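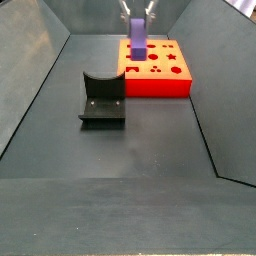
The purple block at the back left corner of the shape sorter, next to the slots.

How to teach a shape sorter (without doing it for them)

Jan 9, 2018

We got a shape sorter in December, like half the parents I know, and for the first while I did everything wrong. I sat down, I put all the pieces in myself with a big cheerful voice, I tipped them out and said "your turn!" My son looked at me, picked up the lot, and put them under the couch. Fair enough.

My friend Merike has taught preschool for years and she set me straight over a cup of tea. What follows is mostly her method with a few of my own additions, and we've been using it happily ever since.

What you need

One sorter with its blocks, a bit of clear floor, and a small tray or tea towel to put the pieces on. I like a sorter with a flat top where you can see all the holes at once. Ours is the slab kind, orangey tan on top with a bright red front, and it has nine cutouts in three rows. The bucket kind is fine too, but little kids tend to pick it up and shake it (mine did, at his cousin's place, for most of lunch).

Step 1: Look at the top first

Leave the blocks in the bag. Put the sorter down and let them poke their fingers in the holes. Name the ones you like the look of. We say "circle" and "star" and "the bridge" for the arch. Don't worry about the right names yet – ours also has a wobbly-edged round one that we call the biscuit, and I'm not about to correct him.

Step 2: Start with the circle

Give them the round block and nothing else. A circle goes in whichever way you spin it, so there's only the one thing to work out. Let them drop it in as many times as they want. You will get bored a long time before they do. Have your cuppa handy.

Step 3: Add a second block

Once the circle is old news, bring out something very different. I went with the star, on the grounds that it was his favourite colour, and that was a mistake! Five points is a lot of fiddling for small hands. A plain rectangular block is much kinder. Put the two blocks on the tea towel and let them choose.

Step 4: Stand it up, then turn it

Long blocks are where most kids get cross. They hold the block flat and try to push it in sideways, and of course it won't budge. Show them how to stand it on its end, hold it up near the top, and bring the bottom over the slot. Then say "turn, turn, turn" while you twist it slowly between your fingers. Keep your fingers high so they can see the end of the block and the hole together. That bit made the biggest difference for us.

If they're nearly there, you can turn the sorter a tiny bit instead of touching the block. They still get to do the drop, and they are so proud of themselves.

Step 5: The tricky ones

Leave the fancy shapes for last, and I mean weeks later. On ours that's the set of three little circles in a triangle and the pair of small slots side by side. My neighbour Tamer reckons his daughter ignored the hard ones until she was two and then did them all before breakfast, so there's no rush.

A few odds and ends

Keep it short and pack up while they're still enjoying it. If a block gets thrown, I put the whole thing away until after nap time, no lecture.

Try saying what you see instead of "no". "It's a bit too wide for that one" works better in our house, and he's started muttering his own version of it to the dog.

And if a block does go missing, check inside your shoes before you write to the shop. Ask me how I know!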